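Numum Reading Room Guide
Section 4: Calling up a tract from the Štěpánek Collection

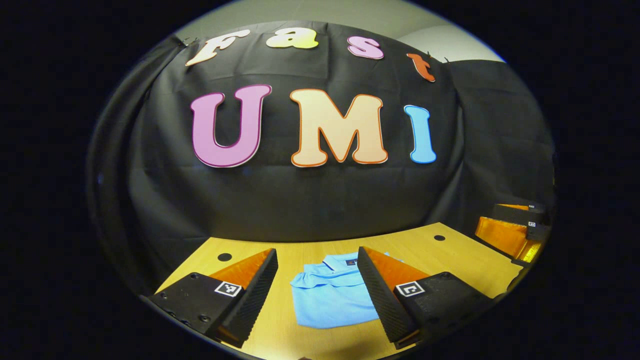 Cerkitz, August

Welcome, and thank you for reading this far! The Štěpánek papers are mostly small religious tracts and village periodicals, 253 bound volumes of them, and they take a little getting used to. Go slowly the first time and you'll be fine.

1. Open the Numum catalog and choose "Štěpánek" from the collection list. If you leave it on "All," you will also get the Foren parish registers, and there are a great many of those.

2. Type a title word or a printer's town. Leave off the accents if your keyboard makes them a nuisance — the search finds both spellings.

3. Write down the volume number and the item number. Several tracts were usually bound together, so the volume number alone won't get you to the right page.

4. Fill in a request slip and hand it in at the desk. Allow 30 minutes.

5. Lay the volume on the foam wedges before you open it, and turn the leaves from the top corner.

Note: Volumes after 213 were cataloged from an older handwritten list, and the dates given there are sometimes the date of binding (we are working through them, a shelf at a time). Check the title page before you cite anything.

Caution: Please don't press a book flat to copy it. The thread in the older bindings is very tired.

When you're done, leave the slip inside the front cover and bring the volume back to the desk.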